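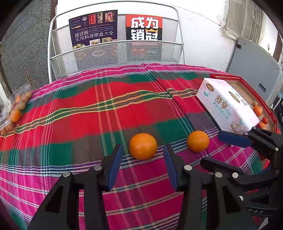 The fruit task on the tartan cloth: blue pads open either side of an orange, second gripper on the right.

Progress report to the Triltine fund, July 18, 2018

Hello all, and thanks for being patient with us over the spring! We've been busy at Clusley and there's plenty to tell, so I'll start with the hand-held grippers. You paid for the second pair in March and they've changed how we work. We used to steer the arm from a joystick (slow, and murder on the thumbs), and now we just pick up the grippers and do the job ourselves while the camera on the tool records it. New people get the hang of it in 10 minutes or so, joystick training took most of a morning.

The total stands at 1931 usable demonstrations. Most are fruit: pick up an orange, put it in the red tray, go back for the next. I've kept the table busy on purpose, with a loud cloth, tissues in the tray and books in the rack behind, as the Borkano people want this working in ordinary rooms.

Two things have gone less well. The blue pads wear faster than I'd budgeted for and we're down to our last 6. And two-handed passes are still a pain, the grippers bump each other and we end up throwing the recording away. I've asked Tamayo for a slimmer finger and they're drawing one up.

Next we start training on the full set, then try it on the real arm with 5 kinds of fruit, kumquats last (they roll!). Spending is on track apart from the pads, and I'd like to move a little over from travel to cover those if you're happy with that. Do come and have a go if you're passing.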